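Community Help > Games and Pastimes > Board Games > Care and Setting Up

Browse Ask Unanswered Members Guidelines Sign in

Wooden chess set for a shared reading room: board direction, notation and care of the surface

Posted by Savville Reading Room, May 12, 2020

The Savville Reading Room maintains a wooden chess set for the use of its members. The board has light maple and dark reddish-brown rosewood squares, with a dark wooden border on which the letters and numbers are printed. The pieces are wooden also, one side cream and the other dark brown. The set was acquired in December and has been in regular use from the day it was put out.

We are preparing a printed sheet of guidance to be kept beside the board and should be grateful for advice on the points below.

Firstly, members do not agree on how the board should be placed on the table. Some sit so that the letters run along the edge nearest to them, while others sit down wherever there is a chair and find the letters to one side. We wish to state the correct position in one sentence.

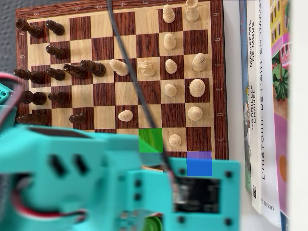 Secondly, games are often left unfinished when a member has to leave, and we should like to offer a slip on which the position can be recorded. A member of long standing maintains that the whole game must be written down from the first move. Others consider that a note of where the pieces stand would be enough. The slip must be usable by persons who have never written down a game.

Thirdly, we seek advice on cleaning. The board is handled by a large number of people. One supplier has recommended a furniture spray and another has warned us against it. The finish is smooth to the touch and we do not know whether it is wax, oil or lacquer, as no leaflet was supplied.

Replies that quote a reliable source will be preferred, although practical experience is also welcome.

Eero Leinonen
Member, Dranach

I have looked after the sets of the Dranach chess circle for several years and can answer all three points.

Placing the board. Each player should have a light square in the corner nearest the right hand. On a board with printed markings, the letters A to H run along the edges in front of the two players and the numbers 1 to 8 run up the sides. The player with the light pieces sits at the edge where the numbers begin, so that A1, a dark square, is at that player's left hand. Your sheet might read: "Light corner to the right; light pieces begin on rows 1 and 2." When the markings and the pieces disagree, the game can still be played, but any written record will be wrong.

It is worth checking the markings before they are relied upon. On some boards the numbers are printed to be read from one side only, and a member seated opposite will see them upside down. This is not a fault in the board. It does mean that beginners seated on that side should be given a little more time to write their moves.

Recording an unfinished game. A list of where the pieces stand is sufficient for ordinary purposes. The slip should have two columns, one for light and one for dark. Each piece is entered by its letter and its square: K for king, Q for queen, R for rook, B for bishop, N for knight. Pawns are entered by the square alone. The slip should also have a line for whose turn it is, which is the item most often forgotten, and a line stating whether either king has already moved, as this affects castling. 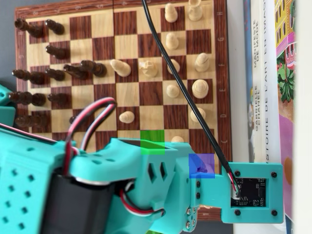 The full record of moves is needed only for matches played under formal rules, or if the players wish to study the game afterwards. Your member of long standing is correct as regards matches. For a reading room I would not insist upon it. Our own slips are half a sheet in size, and we had 700 printed at Ciketbridge, which has proved far too many.

A further suggestion concerns the middle of the game, when knights and pawns have come forward and stand close together. Members should be asked to place each piece in the centre of its square before filling in the slip. A pawn standing across a line may be written down on the wrong square, and the dispute that follows tends to be a long one.

Cleaning. Please do not use the spray. A soft dry cloth is enough for most weeks. For finger marks, use a cloth that has been dampened and wrung out well, wipe along the grain, and dry the board at once. Water should not be allowed to stand on the border, as the printed letters may wear. Where the finish is unknown, any wax or oil should be tried first on the underside.

Unai Arrieta
Member, Aranda

I agree with the previous reply on the spray. We used one at Aranda and the dark squares became cloudy. It came off in the end - with a good deal of rubbing.

I would add that the pieces need attention as well as the board. The pale ones show marks sooner than the dark, particularly on the heads, where they are picked up. Wipe them singly and look at the base of each before it is put back, as grit under a base will scratch the squares.

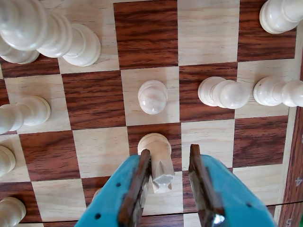 Cream pieces on the board, with a pawn near the centre.

Regarding the slip, could members not simply leave the pieces standing and put a card beside them? This is what we do.

Related topics

Replacing a lost knight in a wooden set
Felt for the bases of chess pieces
Draughts and chess on the same board: is this suitable?
Printed score sheets for clubs
Storing wooden boards in an unheated room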